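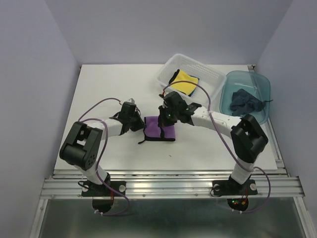

Why does my sourdough starter rise beautifully on day two and then go completely flat by day four?

Early on, the bubbles come from bacteria that were living in the flour, and they die back once the jar turns sour. The yeast is slower to get going, so you get a quiet stretch in the middle. Keep feeding it on schedule and give it another week.

Ticket 1089 – Starter stalled after quiet stretch
Status: Resolved
Opened by: mbrook
Handled by: Darnell Van Dusen, Purnunus Baking Help

mbrook wrote:
I read the answer at the top and waited the extra week, but I'm on day 16 and still getting hardly any rise. Using Haveso all-purpose, tap water, one feeding a day in the morning. Smells like nail polish remover. There was gray liquid on top twice and I poured it off. Kitchen is 64 at night. Should I start over?

Darnell wrote:
Please don't throw it out! That smell is a hungry starter, and hungry is a great problem to have because it's so fixable. Couple of things I'd like to know. How much starter do you keep when you feed, and how much flour goes in? And is there any pink or orange in the jar, or anything fuzzy? If so, that one does go in the trash.

mbrook wrote:
No pink, no fuzz. I keep most of it, maybe a cup, and add two spoonfuls of flour and a splash of water. It seemed wasteful to toss more.

Darnell wrote:
OK, there it is. A cup of starter eats two spoonfuls of flour in no time and then sits there getting more and more sour. Try this:

Keep 70 grams of starter. Add 70 grams of flour and 70 grams of water.
Swap half the flour for whole rye for the first few feedings. Rye is wonderful stuff, it really wakes things up.
Feed morning and night.
Find it a spot near 75 degrees. Oven with just the light on works for lots of people – put a note on the oven door.
Rubber band at the starting level.

The extra makes very good pancakes once the smell settles down.

mbrook wrote:
Update after three days. Smell is closer to yogurt now. It rose halfway up and then dropped before I got home. Is that a fail?

Darnell wrote:
That's a rise! Falling just means it peaked while you were out. Stay with it, and drop the rye to a spoonful if it gets too runny to hold bubbles.

mbrook wrote:
Doubled in 5 hours yesterday and again today. Baked a small loaf, 400 grams of flour. A bit dense at the bottom but it tastes like real bread!!

Darnell wrote:
Fantastic news. For the dense bottom, let the dough go longer before shaping, until it jiggles when you nudge the bowl. Closing this 5th December, reply any time to reopen.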